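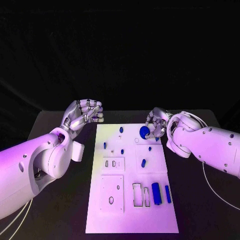 *The Sollberg peg board, partway through a session.*

**Sollberg Peg and Plate Set: reviewed Sep 28, 2018**

I'm suspicious of any puzzle sold to adults as "dexterity training", and the Sollberg set leans on that phrase hard. It's on the box twice and all through the leaflet. What you get for your money is a white board, thin white plates with holes cut in them, and a bag of blue pegs and shapes that go in the holes. There are a few pale pegs as well, which the leaflet calls "markers" and then never mentions again.

I bought mine from Tapsell after the Rirnside shop ran out last December, so I've had it long enough for the novelty to go.

**The board.** Fine. It's a plain white rectangle and it stays put on my table. White on white was a strange choice, though. The plates are the same colour as the board, and under a coloured lamp the edges get hard to pick out. In ordinary daylight I had no trouble. If you do this sort of thing in the evening, sort your lighting out first.

**The pegs.** The small ones are my main complaint. They're fiddly, which I accept is the point, but the pale ones vanish against the board and I've had to get down on the carpet for them more than once. The blue ones are much easier to track. Why not make the lot blue?

**The disc.** The round blue one is the best thing in the box. You can get your fingers and thumb right around it, and it's the only piece I'd hand to someone with sore joints. My own grip isn't what it was and I go back to that piece more than any other. I'd have paid for a set with 4 of them and half as many pegs.

**The plates.** Thin. Mine haven't cracked, but I wouldn't want to lean on one. Two of the holes were tight on arrival and needed a rub with fine sandpaper, which is a bit rich at this price.

**The leaflet.** It has nine exercises, and three of them are the same exercise with a different heading. The claim that ten minutes a day will improve your handwriting comes with nothing to back it up. Mine is as bad as ever.

I also borrowed the Barelano version for a fortnight. Bigger pieces, an uglier board, a proper tray with a lid. The Sollberg has only the drawstring bag, and the string came out of mine in the first month. For anyone whose hands tire quickly I'd go with the Barelano. For a patient person with good eyesight, the Sollberg is the more absorbing of the two, and I'll grudgingly admit I still get it out most weeks.

Worth full price? No. Wait for a sale and ask to see the plates before you pay.

Score: 6/10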